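Flutik Hand-Held Gripper, Model 8

We tried a good many grippers before settling on this one for our own table work, and we're still very happy with it! The gray housing sits comfortably over the hand, the black handle stays put on long afternoons, and at 172 grams for the camera module (cable not included) your wrist won't complain much. 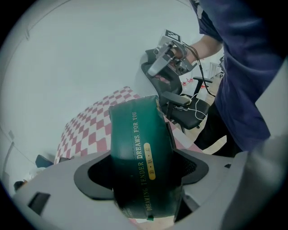

View from the gripper's own camera, with a dark green canister at the opening and a second hand-held unit in the background.

Compared with the Rivas, the Flutik opens 8 mm wider, so round tins and canisters are a good deal easier to line up. Marker plate sold separately. Price per pair: $1,147.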